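Open day at Trisitz, Markcombe - notes from the visit 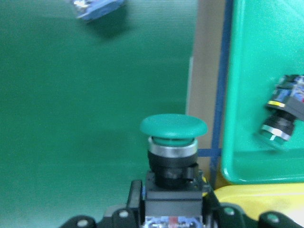 Green push button, metal ring, black body.

Quick write-up before I lose my notes. Got to the Markcombe site a bit before 9, parking already full, ended up on the grass by the loading bay. Badge, coffee, straight into the canteen for the talk on women in management, which was what most of us had signed up for.

Ohemaa Aryee opened. She runs operations for the site and didn't bother with slides. Trisitz has 2332 people on payroll, 700 of them at Markcombe. Women make up 40 percent of the office staff here but only 2 of the shift managers. She put that on the whiteboard and left it there all morning. Good move I thought.

Main points as I got them down:

Promotions used to go by word of mouth. Now every team lead job gets posted inside for three weeks, with the pay on it. Applications from women went up in the first round, she wouldn't say by how much as they want a full year first.

Shift patterns are the big one. The 6 am start knocks out anyone doing the school run. They are trying a later start on one line, a few people on it already, mixed reviews from the old hands.

No quota. Somebody from Kyei asked twice and got the same answer twice. The board is "looking at it" - her words, said with a bit of a face.

Then the walk round. Too fast, too loud, ear plugs in so I missed half of what the guide said. Packing hall, then the training room, where new starters spend thier first weeks. Would of liked longer in there.

Best part was lunch. Sat with Adanech Tilahun, who came over from Astell to compare notes. They tried mentoring pairs and dropped them after a year, the senior people kept cancelling. Now they pay for a deputy role with real sign-off on budgets. Costs more, she says it's worth it. I'd like to see the figures, she promised to send them.

Questions afterward ran over and the pay gap one got pushed to email. Bit annoying, I wanted that answer. Next open day is in January, sign up through reception, get there early if you're driving.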